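Course handout, Work and Automation, Unit 3
Instructor: Yamuna Panicker
Issued 2019-03-26

# Shelf Restocking at Van Loon: Changes to the Work of Store Staff

Read this handout before the seminar, together with the job descriptions distributed in the previous unit. The case concerns Van Loon, a grocery chain that has begun to assign part of its shelf work to mobile robots supplied by Vakora. Students are expected to know the terms in bold.

## 1. Tasks and jobs

A **task** is a single piece of work with a clear start and finish, such as moving a carton from a cart to a shelf. A **job** is a group of tasks assigned to one person. Automation usually reaches tasks first. The job keeps its title, often for several years, while its contents change.

At Van Loon, the shelf clerk's job formerly included unloading, placing goods, rotating stock by date, checking price labels and answering customers. Placing goods and part of the label check are now shared with the robot. Date rotation remains with the clerk. Griet Prins, who supervises the shelf team, reports that customer questions take up more of each shift than they did before.

## 2. The aisle as a shared workplace

A store aisle was laid out for people. Shelf heights, floor markings and lighting follow the habits of shoppers and clerks, and a robot must operate within them. Staff learn where the machine will travel, how much room it needs to turn, and when to wait for it. Ilse Groen calls this **accommodation work**: effort spent by employees so that a machine can do its share. It seldom appears in a job description and is rarely counted in staffing plans.

The gripper has two sets of metal finger linkages, one on each side of its body. When it is moving through the aisle, the goods on the shelves pass quickly through the wrist camera's view, and fine detail is lost.
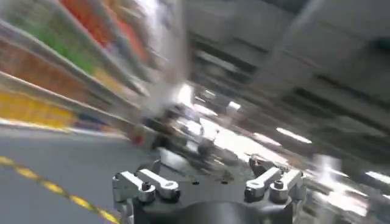 ## 3. Skill, pay and supervision

Three questions should guide the reading.

- Which skills does the clerk use less often, and can they be kept up?
- Who is responsible when a product is placed in the wrong position?
- Does a clerk who also attends a robot belong in a higher pay grade?

Arnout Verbeke argues that the third question should be settled before any machine enters the store. Merle Pomare takes the opposite view and recommends a trial period, with a review of grades in May.

## 4. Written assignment

Submit a statement of no more than 1000 words. Choose one task from Section 1 and explain how it might be divided between clerk and robot by 2030. Refer to at least one form of accommodation work, and state who would carry it out.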